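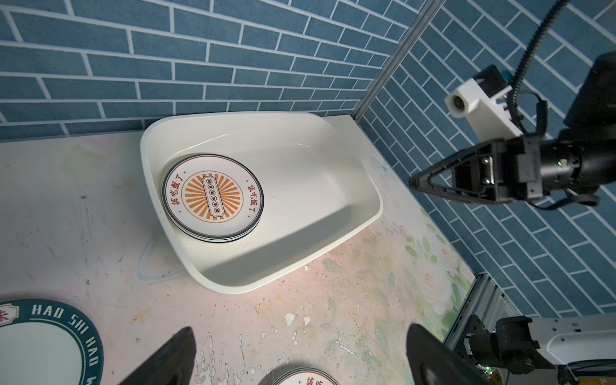
Fig. 1. Wrist view of the basin, with a second arm reaching in from the right.

Our brief was two arms, one basin and a stack of plates. The Memelden workshop lent us a bench, on condition that we stopped calling it a lab. Hrefna Steinarsdóttir built the frame and I wrote the control code, so blame can be assigned precisely.

Everything bolts to one aluminium rail. Moving a base by a finger's width ruins the calibration, a fact we established more than once in November. 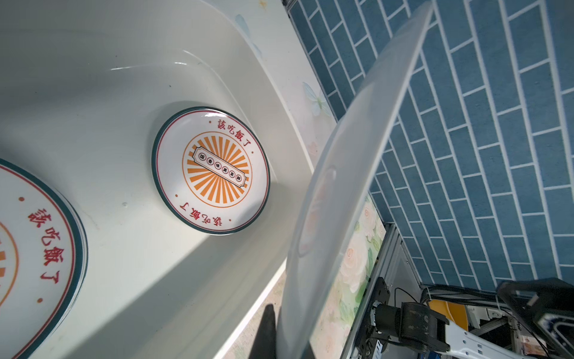 Fig. 2. Sunburst plate in the basin, seen from a wrist camera.

The wrist cameras were the best money we spent. Glossy plastic and glazed plates throw highlights everywhere, and our first detector, Sendov, had a touching faith that every one of them was a rim. We retrained it on 1244 hand-labelled stills – a long month.

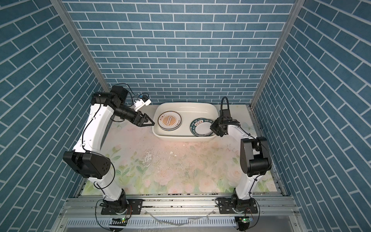
Gripping by the rim works if the fingers close square to it. Come in at a slant and the plate pivots, slowly and with some dignity. We logged 185 attempts with the final settings and dropped 13 plates.

The floral table covering has suffered. We meant to replace it before the assessment and then didn't.
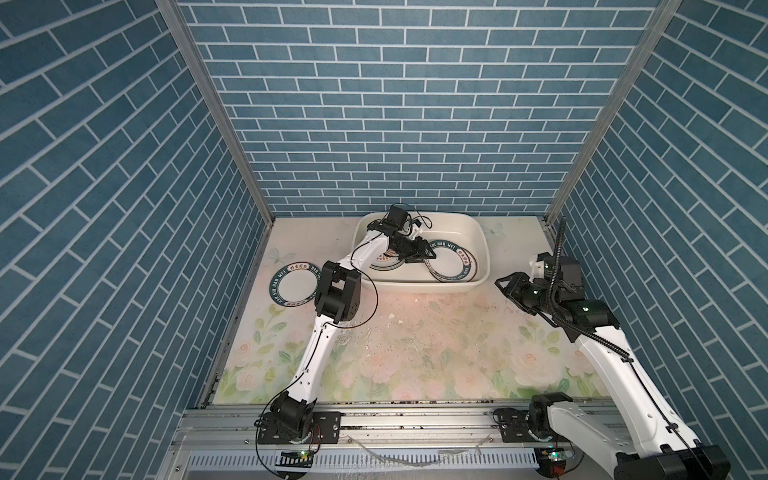
Handing over between arms is still the weak part. Each arm plans its own path, and the check that keeps them apart is a timer, set to 390 milliseconds by Hrefna after an argument. Next term we want a proper shared planner.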